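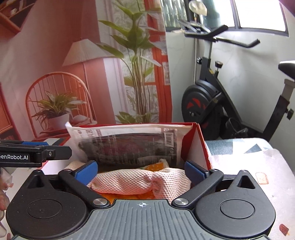 Why I Still Walk to the Post Counter

In my building there are 56 flats and one front door, and since last winter there is also a grey steel cabinet beside the lift with small doors that open when you type a code. The parcels go in there. It was put in by the company that manages the building, and the letter they sent us said it would make our lives easier. I have used it for long enough now to have an opinion, and my opinion is that I would like the post counter back.

I should explain that the post counter is not closed yet. It is in the back of Kokkinos, the grocery at the bottom of our hill, between the freezer with the pastry and the shelf with the candles. It has been there longer than I have been in this country. But the opening hours have become shorter every year, and in March a paper was taped to the glass saying that the counter will now close at one o'clock in the afternoon. Everybody who has seen a few such papers knows what the next one will say.

When I first came here I did not have much English. I had the English of the school book, where people ask the way to the railway station and are told it. The post counter was the first place where I had to use it for something real. I wanted to send a parcel to my mother in Fultavach, with tea and a cardigan in it, and I had to say what was inside, and what it was worth, and what should be done with it if it could not be delivered. That last question I did not understand at all. The woman at the counter drew me a small picture of a house, and a parcel, and an arrow coming back. Then I understood, and I ticked the box for return to sender.

I have thought about that arrow many times. A screen would also have asked me the question, and it would perhaps have offered it to me in 11 languages, and I admit that mine might have been among them. I am not against that. If a person can do a thing in her own language, this is a kindness. But I would have ticked something and gone home, and the next week I would still not have known how to say it. The woman made me say it. "Return to sender," she said, and waited, and I said it after her. Behind me there was a line of people who wanted their lunch.

People who defend the cabinets always speak about time. It takes me one minute to collect a parcel from the cabinet, and it takes me a quarter of an hour to walk to Kokkinos, stand in the line, and walk home again up the hill. This is true and I do not argue with it. I only ask what I have done with the fourteen minutes. I have tried to be strict with myself about this. I believe I have mostly spent them looking at my phone, and on one part of the phone I was following the next parcel.

Following the parcel is a thing I would like to say something about, as I find it the strangest part of the whole business. In earlier times you sent a thing and then you did not know. My mother would telephone after three weeks, or five, and say that it had come, and that one corner was crushed but the tea was fine. In between, the parcel was nowhere. I did not worry about it, or I worried only a little. Now I am told that it has left a warehouse, that it has arrived in another warehouse, that it is on a vehicle, that there are 8 stops before mine. I know more and I am less calm. Once I watched a small picture of a van go around the oval at the end of our street two times, and I was angry with a driver who was certainly only looking for a place to park.

We also send for things differently. I notice this in myself, and I am not proud of it. When a parcel was a walk and a line and a form, I ordered perhaps four things in a year, and I remembered all of them. Last month the recycling bins in our basement were so full of flattened cardboard that the lids would not close, and some of this cardboard was mine. I could not have told you what had been in it. A packet of hooks, I think. A cover for the ironing board. They were things I could have bought at the hardware shop, which is called Ferkura and is next door to Kokkinos, and where they would have asked me what the hooks were for and sold me a better kind.

I know what can be said against me. I have a neighbour on the second floor who works nights and sleeps in the day, and a counter that closes at one o'clock is of no use to her. For her the cabinet is a very good thing. There is a man on my own floor who cannot easily manage the hill. There are parents with a baby and no free hand. When I said at the residents' meeting that I preferred the counter, one young man answered, quite politely, that it is pleasant to stand in a line when you are retired. He was right, and I have been careful since then not to speak as if everybody had my mornings.

But I would put two things to him. The first is that his argument is an argument for longer hours, and it was never tried. The counter was not made shorter because people had stopped coming. I stood in that line and I know how long it was. It was made shorter, and then fewer people could come, and then it was said that fewer people came. I have lived in two countries and I have seen this done in both, with a library, with a branch railway, and with a swimming pool.

The second is that the cabinet does not help the man who cannot manage the hill as much as it seems. It helps him when everything goes well. When the code does not arrive, or when the small door opens and there is somebody else's parcel behind it, there is a telephone number on a sticker. I have called it. I waited while a voice told me that my call was important, and after that a different voice asked me for a number of sixteen figures that was on the label of the parcel I did not have. At the counter, when something was wrong, the person who said it was wrong was standing in front of me, and she did not like it either, and we were both of us wanting it to be over. That is quite a strong force for getting things done.

There is a company called Zusness which makes the cabinet we have, and on its door there is a line in cheerful letters: Always open. I pass it each time I take the lift. It is correct, the cabinet is always open. But I have noticed that people do not stand near it. They come in from the street with the code ready, they bend, they take, they go up. If two people arrive at the same moment, one of them stands back by the letterboxes and looks at the floor until the other is finished. At Kokkinos the same two people would be in a line, and a line has manners of its own. You may remark on the weather. You may say that a parcel looks heavy. I learned of a flat to rent in that line, the one I live in now, and also the name of a good dentist, and what is the meaning of "arvo".

It would be easy to make this too sweet. The counter was often slow. In summer it was hot back there, with the freezer motor blowing on your legs. There was a man before the present woman who sighed at every form I gave him, and once he pushed one back to me without telling me what was wrong with it, and I walked home and cried a bit, and filled it in again. A machine would not have sighed. I give the machine that point gladly.

Still, even with him, after two years or so, something changed. I came in with a parcel for my mother and he said, before I could speak, "Fultavach, is it?" and he pronounced it properly. He must have practised it, or listened very well. I do not know which, and he has moved away now, up north I heard, so I cannot ask.

Our council has put a question to residents about what services we want to keep in the neighbourhood centre. It can be answered on paper or on the website until the end of the month. The paper forms are in a box at Kokkinos, next to the bell, and last week when I took mine the woman told me that 131 had already gone from the box. I do not know how many came back. I wrote that I would like the counter to stay open until six on at least two evenings, so that the people who work can also use it, and that I would accept a cabinet as well, for the nights. Both can stand in the same suburb. There is room.

Then I bought a sheet of the pastry, and posted my mother's cardigan. It is a green one this year. She says she has enough cardigans, but she also telephones to say that it came.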